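Forensic accountant

A forensic accountant is an accountant who digs through financial records for use in a legal dispute or a criminal case. I did this work for most of my career, so I'm going to write this entry the way I'd explain it to my neighbor, and you can go find the textbook version somewhere else if you like footnotes!

The basic job is tracing. Money leaves one account, stops in a few others, and ends up as a boat or a kitchen remodel, and somebody has to show a jury each stop along the way. An ordinary auditor checks whether the books give a fair picture of a business, usually by looking at a sample of the entries. A forensic accountant usually starts with a suspicion (or a subpoena) and may read every line. On the Pidell matter, my first big one, I had 459 bank statements in boxes and a desk that held maybe four of the boxes. I loved it.

Methods

The oldest trick is the net worth method. You work out what a person owned at the start of the year and what they owned at the end, add what they spent, and take away the income you can explain. Whatever is left over needs a story. Prosecutors have used this in tax cases for generations, and it still works on people who never wrote anything down.

Then there's the digit test, based on Benford's law. In lots of real-life sets of numbers, the first digit is a 1 far more often than it is a 9, and people who make up invoices tend not to know that. I ran it on a ledger of 1,000 payments at a supply company called Skostora, and the fives stuck out like a sore thumb. A manager there could approve anything under $600 without a second signature — so there were an awful lot of payments starting with a 5.
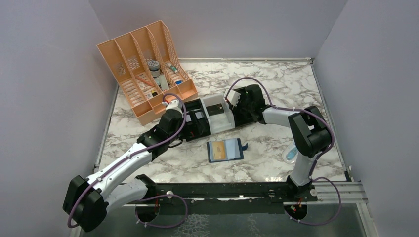
A warning, though. A lopsided digit count proves nothing by itself. A phone company that charges everybody the same fee will flunk the test every month and be perfectly clean. You use it to decide which invoices to pull, and then you pull them and read them.

Reading them is where the time goes. You look for vendors that share an address with an employee, invoice numbers that run in perfect order (as if the vendor had only one customer), and round amounts.

In court

Most of these cases settle or end in a plea, so plenty of forensic accountants hardly ever testify. When you do, you're normally there as an expert witness, and in an American courtroom that means the judge can keep you out if your methods don't hold up. The other side gets to pick at your report, your training and what you're being paid.

My old boss at Henriques, Hélder Macedo, made us cut every report down to 5 charts. I once brought him a draft with 200 pages of schedules and he handed it back unread on a Tuesday morning, and I sulked until lunch. He was right, of course. In the Suvstead trial the jurors asked to see one chart again, the plain one with the arrows.

Bookkeepers often make the best witnesses anyway. They remember who told them to change the entry, and they usually kept a copy.

See also: Audit; Embezzlement; Expert witness; Money laundering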